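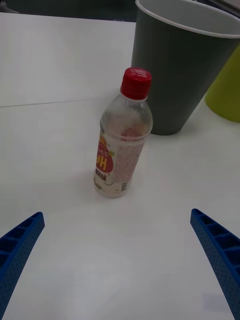 *Mudlow Manipulation Group, learning and grasping corner*

I have spent most of May and nearly all of June trying to teach an arm to put one thing into another thing. My niece managed this at ten months, with worse lighting. She did not, however, have to submit an ablation table.

For anyone who missed the last post: we collect demonstrations by steering the arm ourselves, then train a policy to copy what we did from the wrist camera alone. The task is a bottle and a couple of cups. Pick up the bottle, put it in the grey cup, let go, back off. The yellow-green cup is a distractor and has been excellent at its job.

The first policy was trained on 300 demonstrations, all of them tidy. I was rather proud of how tidy. We'd put the bottle down, line the fingers up either side of it, close, lift, done. Run on the real table the thing got 33 per cent, and most of the failures looked the same. The arm would come in slightly off to one side, notice nothing, and shut its fingers on air with tremendous confidence. Then it would carry the air over to the cup and release it, very gently.

Everybody in imitation learning knows why this happens. If you only ever show a policy good behaviour, it has no idea what to do once it has drifted somewhere you never went. I knew it too. I have put it on slides. I still collected 300 perfect demonstrations, on the theory that perhaps this time it would be fine.

So the second batch was done badly on purpose. We started with the gripper in the wrong place — bottle off to the side, half hidden behind a finger, cups shoved over to the edge of the view — and recorded the business of sorting it out. We called these "recoveries" in the notes and something less polite at the bench. It is harder than it sounds. After weeks of practice your hands don't want to go to the wrong place, and when they do go there they want to leave in a hurry, so the first day's recoveries were all one lunge and had to be binned.
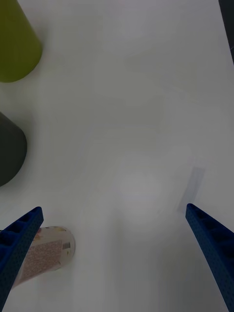

The trick, in the end, was to make whoever was driving stop for a moment at the bad starting position, and only begin recording once they'd let go of the controls and picked them up again. That took the lunge out. We kept 63 recoveries, mixed them in with the tidy set, and sampled them more often than their share so they wouldn't drown.

Same network, same training time, same table. It now gets 78 per cent. I ran it twice as I didn't believe it, and the second run was a touch better, so I have reported the first and feel very noble about it.

Some things I don't understand yet:

- We also tried replacing the tidy demonstrations with more recoveries. That was worse than the mixture. The policy became a bit of a ditherer and kept correcting a position that was already fine.
- Dropping to 40 recoveries cost us hardly anything. I'd have expected a slope and got something more like a step, and I haven't got the patience to find out where the step is.
- The clear bottle is still the worst object we own. Seen from close up, with the label facing the camera, it's fine. Turn the label away and the success rate falls off, which makes me suspect the policy has learned to pick up labels.

That last one bothers me most. The obvious test is to peel the label off and see what happens, and I've been putting it off in case I'm right. Kaijage, the older of our two baselines, has the same weakness, only more so. Villmont does better on clear plastic but takes so long to decide anything that you can go and make a tea, and it pays for that elsewhere by timing out.

There is a fair objection here, which the reviewers of our Prerov workshop paper made at some length: that we've only changed the starting positions, and that a bit of random jitter at the start of each demonstration would do the same job for free. We tried jitter. It helped, and got us to just over half. I think the difference is that jitter gives you positions that are slightly wrong, and our arm prefers to be extremely wrong. I can't prove that from the numbers we have, so the paper says "may", four times.

Next up is the label business, then a taller cup, then possibly a holiday. The recovery recordings need their notes cleaning up before I can share them, mainly the spelling.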